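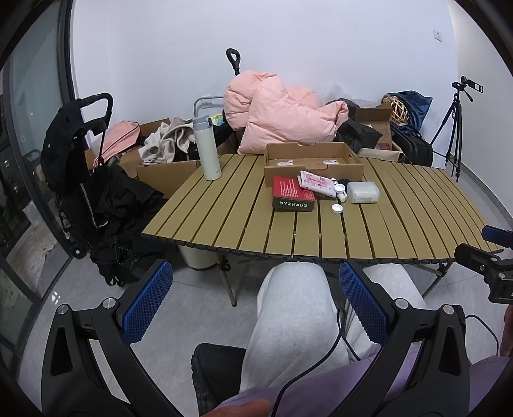

Who was hosting the Vulecks this year?

Ryan Horrocks, again, because the woman they wanted had taken a series in Vancouver and the network would not wait past July.

Liya Teshome read the email twice and put her phone face down on the desk. She had written the opening monologue for Ryan the last time. He had dropped half of it on the night and filled the gap with a story about his boat. The ratings fell and the network took the awards off air for a year, though that had more to do with the judging than the boat.

Now the show was back, on a Saturday, in the ballroom at Flernwood with 599 seats. The old theatre had 1020.

"Fewer people to hate it," said Dagim Gidey, who shared her office and most of her lunches.

"Is Kirkus nominated?"

"Five times."

Kirkus was a drama about a ferry inspector. Ottó Borbély had made it with his own money and had told three newspapers he would never set foot at the Vulecks again. Liya had a joke about that. She had a joke about the judges too, and she knew which one Ryan would cut.

He rang at 2 o'clock.

"I've read your pages," he said. "I like the Borbély line. The judges thing, I don't know."

"It's the reason people will tune in."

"It's the reason they might not ask me back."

"They didn't ask you first this time, Ryan."

He was quiet. She could hear a kettle behind him, and a radio in another room.

"Kha Ung said I should do it," he said at last. Kha was directing the broadcast and did not often give opinions. "She said if I skip it, the camera goes to the Gebretsadik table and stays there till I'm done."

The Gebretsadik table was where the judges would be sitting.

"So will you do it?"

"I'll do it if it's short."

Liya pulled the page toward her. The joke ran to eleven lines. She crossed out the first six, then a word in the seventh – it had always been one word too many – and read him what was left.

"Again," Ryan said, and she heard him looking for a pen.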